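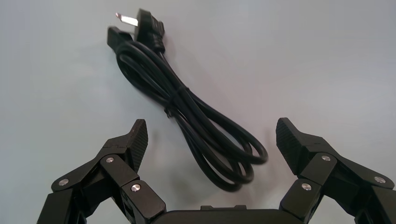 Diapositiva 1. Apertura
Notas para la intervención del 9 de diciembre, sede de Astamley.
Agradecer la invitación y presentar el programa Ondine en una frase: recogida de demostraciones teleoperadas para el aprendizaje de la manipulación.
Señalar el cable atado, con la clavija y el conector juntos en el extremo superior, y la pinza todavía abierta. Dejar unos segundos antes de continuar.

Diapositiva 2. Por qué cables
Un objeto rígido admite pocas posturas estables; un cable admite muchas más. Incluso recogido en un haz, las vueltas asoman por ambos lados de la atadura y el punto de agarre no es evidente.
Recordar que la cámara de muñeca ve lo mismo que verá la política durante la ejecución – insistir en ello si el público procede de visión clásica.

Diapositiva 3. Protocolo de recogida
Cada episodio comienza con la pinza abierta sobre el objeto y concluye con la pinza retirada.
El operador modifica la orientación del haz entre episodios conforme a la hoja Kowalczyk.
Los agarres fallidos se conservan y se etiquetan como tales. No se repite un episodio para mejorar su aspecto.
Turnos de 28 episodios, con descanso obligatorio.

Diapositiva 4. Estado de los datos
Desde agosto se han reunido alrededor de 2,000 episodios entre Astamley y Flultesthorpe. La revisión interna ha apartado 76 por errores de sincronización entre vídeo y articulaciones.
No adelantar tasas de éxito: la evaluación sigue abierta.

Diapositiva 5. Cuestiones pendientes
Superficies de trabajo con textura y color variados.
Criterio común de etiquetado para los agarres parciales – las dos sedes difieren todavía.
Reservar 7 minutos para el turno de preguntas. Las consultas sobre licencias se remitirán por escrito a la coordinación de Ondine.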